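I've had the new Kosmas Dimitriou record on since Friday night and I can't stop talking about it, so you all get to hear about it too! It's called *Drastside*, it's all sea ballads, and every one of them is sung with hardly anything behind it. A fiddle on one track, a squeezebox on another, and otherwise just that big grainy voice.

The one that got me is "The Indstead Ferry." I knew it from Stavros Michailidis, who used to close his sets with it, and his version is quick, almost a dance. You're tapping your foot while the poor girl watches the boat go out. Kosmas takes it so slowly that I thought he'd forgotten the next line (he hadn't). He also puts back the two verses everybody drops, the ones where she writes a letter and then burns it. With those in, the last chorus means something completely different. She's singing "come home in July" to a man who was never asked to!
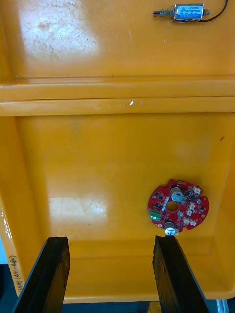
*Small solenoid, yellow tray.*

I went and looked up the words in my old Steiner songbook, the fat one with 997 songs in it, and there they are, both missing verses, with "kindle" where Kosmas sings "candle." I like his better. "I gave my letter to the candle" is a lovely line, and it sits so well on that long falling note. My guess is that somebody misheard it once and it stuck, the way half the good lines in these songs seem to have come about.

The tune is a little different too. Stavros goes up at the end of the third line, Kosmas stays put and lets the fiddle go up for him. I've been trying it both ways in the kitchen and I think I'm a stay-put singer now, mostly for lack of the high note.
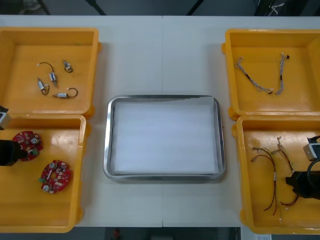 ## If you want to hear it live

He's singing in Dernton next month, in the big hall with 600 seats, and I already have my ticket. I'd have picked somewhere smaller for songs like these, but I heard him there once before and he didn't even use the microphone for the encore. Go early and sit on the left, the sound is much better on that side.

And if anyone has a recording of Stavros doing the fast version, please, please write to me. Mine was on a tape and the tape is gone.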